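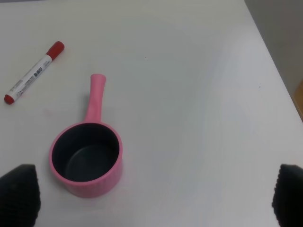
*The small pink saucepan, on the kitchen table.*

I bought the Dalsgaard milk pan in December and have used it most mornings since. It replaced a bare steel one that I had owned for years and was tired of scrubbing. This review covers the pan, but a fair part of it is about heating milk and making porridge, as those are the only jobs I have for a pan this size.

## Why a small pan

There are two of us in the house. A large saucepan with a cupful of milk in it heats badly. The milk spreads out thin, the edges catch first, and you lose a good spoonful to the sides. A narrow pan with straight walls keeps the milk deep enough to stir properly.

I also looked at the Pramimard, which is heavier and has a pouring lip on each side, and at an enamel pan from Ullbridge. The Pramimard was too wide for my smallest ring. The Ullbridge one was nice to look at but enamel and porridge don't get on in my experience, and I have chipped every enamel thing I have ever owned.

## Milk

On a low ring the Dalsgaard takes a mug of milk from the fridge to steaming in some 208 seconds. I timed it with the oven clock several times over one week and the result hardly moved. On a middle setting it is quicker, but the milk rises fast once it starts and the straight sides give you little warning. I keep it low and stay near it.

Skin forms as it does in any pan. A small whisk sees to that, and it should be a silicone one, or the coating will suffer. I use a Umivov whisk that came in a set with two spatulas. The shorter spatula is the better tool for the corner where the base meets the wall. Milk solids collect there and a spoon won't reach them.

## Porridge

My porridge method comes from Poul Østergaard, a neighbour of my parents when I was growing up. He soaked the oats overnight in water with a pinch of salt and added the milk only in the morning, off the heat, at the end. It makes a softer porridge and there is much less to clean.

Done that way, one portion fits the pan comfortably. Two portions fit if you don't mind it coming close to the top, and I have had it over the side twice. If you cook for two every day, buy the next size up.

Rolled oats take eight or nine minutes on low. Pinhead oats take 18 after soaking and want stirring for the last five. I have tried them without soaking and would not do it again, as the pan is too small to hold the extra water you need.

## Other things

Custard is good. A pan this dark inside makes it hard to judge colour, so caramel is a guess and I have gone back to the old steel pan for it. Boiled eggs work, two at a time. Gravy for two people is fine. Tinned soup fits, one tin, stirred with care.

It pours slightly untidily. The rounded lip has no spout and the last of the milk runs down the outside unless you tip it quickly. I wipe it at once, before it dries on.

## Handle and cleaning

The handle is long for the size of the pan. On a gas hob I would be wary of it, because an empty pan on a small burner can shift if you knock it. On my electric ring it sits still. I turn it towards the wall out of habit.

I wash it by hand with a soft sponge. The shop told me the dishwasher was allowed, but I have lost the coating on other pans that way. Þröstur Bundgaard, who has the same pan in the flat downstairs, puts his through every night, and his has gone dull inside. Mine hasn't.

## Would I buy it again

Yes, in this size, for milk and single portions. I would look elsewhere if you want a lid, as none is sold with it and the one I have from another pan sits crooked. I'd also like a mark on the inside for measuring. For now I measure with the mug.

*Last updated May 2025. I have added the note about pinhead oats.*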